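Ona Rebane
27/03/2025

Okay, a few of you asked what I do all day now that I've left the lab job, so, long thread. Short version: I collect examples so a robot arm can learn to tidy up washrooms and kitchens. I move the arm, it records, somebody trains a model on it, the model does something silly, I go back and record more.

The project is called Luangrath (don't ask me, I came in after the naming). We've got 2 arms and one very long extension cord, and this month we're working out of a building in Gilville that lets us in after hours.

This week's job is "pick up the trash from the sink." Sounds like nothing! A person does it without looking. But I've been at it for days and I'm still finding new ways for it to be hard.

First thing I learned: metal basins are mean. The robot's main view comes from a little camera by the gripper, so the closer you get, the more the basin turns into a funhouse mirror. Paper is white, highlights are white, rims are white. The early model went for the shiny spots every chance it got and closed on thin air. Very confident about it, too.

So my rule for myself is to change one thing at a time. Same sink, paper moved over a bit. Same spot, different wad. Then come in from the other side. I do 17 of those, take a break, shake my hands out, do 17 more. If I try to be creative I end up doing the same three motions over and over without noticing, and then the model only knows three motions.
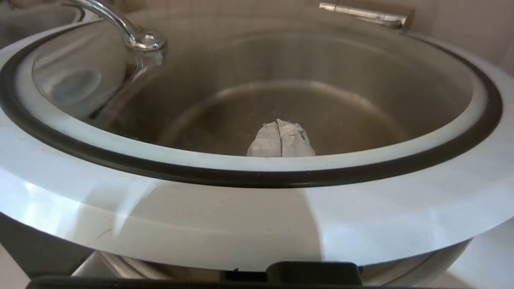 Crumpling, by the way, is its own skill. If you squeeze the paper into a hard little ball every time, the model learns hard little balls and then gets totally lost when it meets a floppy one. I had a whole evening of tight ones that I ended up tagging as a separate batch. Now I crumple with my left hand half the time – it comes out worse, and worse is good here.

The approach matters way more than the grab. You want to come down past the faucet without brushing it, and you want to do it at a normal speed. My first recordings were so slow and careful that the trained arm crept toward the sink like it was sneaking up on a cat. I rerecorded the lot.

Also, keep some of your mistakes! I used to throw out any run where I missed the first grab. Then Hernodari (they do the training side) asked me to leave in the ones where I missed, backed up, and got it on the second go. The arm can't learn to recover if all it ever sees is me being perfect. Which, for the record, I am not.

What I do throw out: runs where I bumped the base, runs where I stopped halfway to answer my phone, and runs where my sleeve got in the shot. Yesterday that was 5 runs. Two of those were the phone. I leave it in my coat now.

Someone in the replies asked if this could all be done in simulation. Some of it, sure, and the Hustirgate folks are pretty good at that. But their sinks were too clean and the reflections were too tidy. We mix theirs in with ours and argue about how much of each. I vote for more real sinks, but I would, that's my paycheck.

Current count for this task is 42 keepers. I'd like a lot more before we move on to countertops, and I want at least one sink with terrible lighting in there. If you're anywhere near Gilville and have an ugly washroom you'd let me borrow for an evening – my messages are open.

Next up for me is wet paper towels. I've been putting those off.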